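From: Traian Crăciun
To: Birka sock and shawl list
Date: Apr 9, 2000
Subject: Re: felting by accident (and dye that won't quit)

Tincuța Chiriac wrote:

> Has anyone had luck getting Seo yarn to stop bleeding? I did the
> plum shawl over the winter and the rinse water still comes out
> purple. I'm on my fourth try and ready to throw it in the yard.
> Also, is it true you can't use vinegar on superwash?

Hi Tincuța, hi all,

Don't throw it in the yard! I had the same trouble with two skeins of Seo last October, the dark red though, and I got it under control in the end. Mostly by being stubborn.

Vinegar is fine on superwash, whoever told you otherwise was probably thinking of bleach. But vinegar by itself in a cold sink did nothing for me. What I think happens is the dye never got hot enough at the mill, so you have to finish the job yourself. My notes are below, copied out of the notebook, so forgive the shorthand.

1. Soak in lukewarm water with a squirt of dish soap, half an hour. Don't swish it. I know you want to swish it.

2. Lift it out with both hands under it and press the water out against the side of the sink. No wringing, especially with lace, or you'll be blocking it until Christmas. If you want to know whether it's still bleeding, press a bit of white rag on a corner.
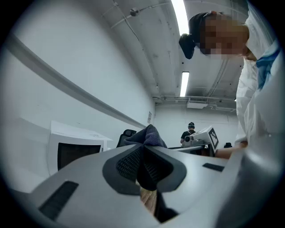

3. Big pot, enough water to cover, a good glug of white vinegar. Shawl goes in while everything is cool, then bring it up slowly to just under a simmer. I hold it there 14 minutes by the oven clock (my aunt swore by 16, suit yourself).

4. Turn off the heat and leave it alone until it's completely cool. Overnight if you can stand it. This is where I ruined the Ernero vest, by the way, cold tap straight into the hot pot. It would fit a cat now.

5. Rinse, roll in a towel, block as usual.

If it still runs after that, write to Stirside, they sell a dye fixer and they answered my letter pretty fast.

What's the lot number on yours? Mine was 703 and I'd love to know if it's the same batch.

Traian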